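Snack boxes, round two

So the August box for Glenys is finally getting packed! She moved out to Biltevcombe in the spring and complains every single week that the one shop there sells nothing but crackers (she exaggerates, but not by much). I promised her a box a month and I'm already behind. 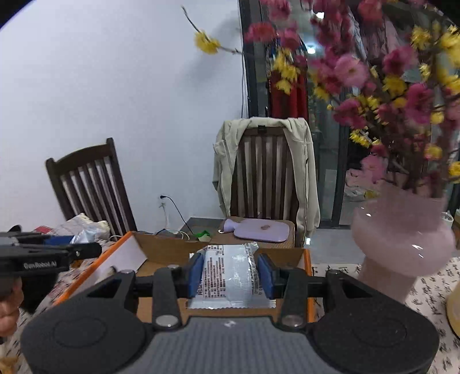 Glenys likes things flat, so she can slide the whole lot onto one shelf, and I've been trying to pack that way. It never works with packets. The silvery white one with the tiny reddish-brown print has a stiff bulge down one side and wants to stand up whatever I do, so it goes in last, on top. At least the box is a cheerful one, with those bright orange edges.

Postage was 30 dollars last time, ouch. If anyone knows a cheaper way, please tell me before I get to September's!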